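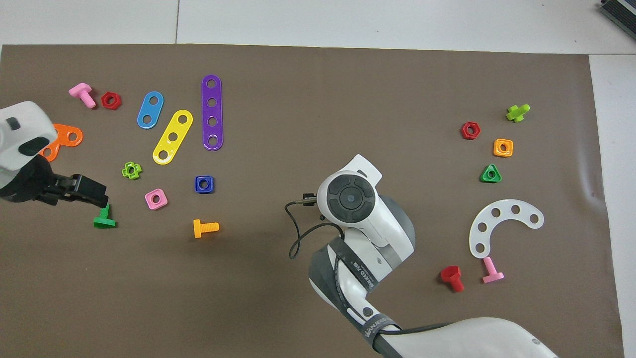

Torque Loss in Threaded Plastic Fasteners
Student project report, Brutden Technical College

1. Background

Plastic bolts lose clamping force over time because the thread creeps under load. The project measured this loss for moulded nylon bolts supplied by Drosine, at room temperature and in a warm cabinet held at 31 °C.

2. Method

Each bolt was tightened to 2 N m in a steel block and left for 720 hours. Release torque was then read with a hand gauge. The gauge was checked in March against the one in the Stestau workshop. Readings were logged at the start and end only — the cabinet door could not be opened in between without upsetting the temperature.

3. Results

Release torque fell in both groups. The loss was greater in the warm cabinet, and the spread between bolts was wider there. Bolts with visible flash on the thread were left out of the averages and are listed in Appendix B.

4. Discussion

The creep model given in the Szewczyk handout predicts a smaller loss than we measured. It assumes a dry material, and our bolts were stored in an open tray before testing. Moisture content was not recorded.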